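Table Runner

A table runner is a long, narrow piece of cloth laid down the middle of a table, and I've been hooked on them for longer than I'd like to admit, so I'm writing this entry for the wiki and you'll have to put up with me.

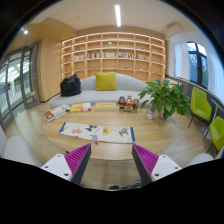

What counts as a runner

The loose rule is that a runner is much longer than it is wide and leaves some of the table showing on both sides. If it covers the whole top it's a tablecloth. If it's a small one that sits in the center and doesn't get near the ends, most people call it a centerpiece mat or a table scarf (my grandmother said "scarf" for everything, including the thing on the piano). Plenty of dish towels get used as runners too, and I see no problem with that.

Some people lay them crosswise, so that each one joins two place settings facing each other. Restaurants like this because it takes the place of placemats. I find it fussy at home, but it does look good on a long table.

History

I wish I could give you a clean starting date. Long cloths on top of tablecloths turn up in Europe well before anybody used the word "runner" for them, and the usual story is that they caught the spills and grease so the big cloth underneath didn't have to be washed every time. Diners wiped their hands on them as well! Once napkins became normal the long cloth had less work to do and slowly turned into decoration.

The oldest written mention I've personally come across is in a household list of 1,623 linens and garments that Danuta Borkowska copied out for our textile group. It has a line for "narrow cloths, for the long board" and then nothing else about them, not even a color. Danuta thinks they were plain. I think they had stripes, and we've been arguing about it since November.

Materials

Linen is the classic. It lies flat once it has been pressed and gets softer every time you wash it. Cotton is cheaper and easier, and it's what I'd give anyone starting out. Wool runners exist, mostly in cold places, and they're lovely until somebody drops a candle. Polyester doesn't wrinkle much, but I can't stand how it slides around.

Of the makers I've bought from, Bielecka does a heavy linen with a woven border, and Itosano does a thin cotton that feels like almost nothing in the hand. Tuvari used to sell runners by the yard so you could cut your own, and I still have half a roll in the closet. I paid $80 for it and felt sick on the drive home.

Size

Measure the table first. The common advice is a third of the table's width, with six inches or so hanging off each end. On a round or oval table you can skip the overhang completely and let the cloth stop short, and I prefer it that way (the hanging ends get caught on people's knees). Ashwin Iyengar disagrees with me on this and has edited this section twice, so check the talk page for his side.

Borders and ends

The ends are where the maker gets to show off. You'll find fringe, tassels, drawn thread work, lace, points, and plain hems. Colored bands are my favorite. They can be woven in on the loom or sewn on afterward, and the quick way to tell is to flip the cloth over and look for stitching. Older country cloths often don't match from one end to the other, and collectors like them more for it.

Washing and storing

Wash linen and cotton in warm water, and use cool if there's red or dark blue in it until you trust the dye. Iron linen while it's still damp. For wax, let it get hard, scrape off what you can, then put brown paper over the spot and press with a warm iron. Red wine I've never beaten.

Roll runners for storage, don't fold them. I keep mine on cardboard tubes from the Larner fabric store, which gives them away if you ask at the cutting counter before noon.

See also

Tablecloth
Placemat
Doily
Dresser scarf
Drawn thread work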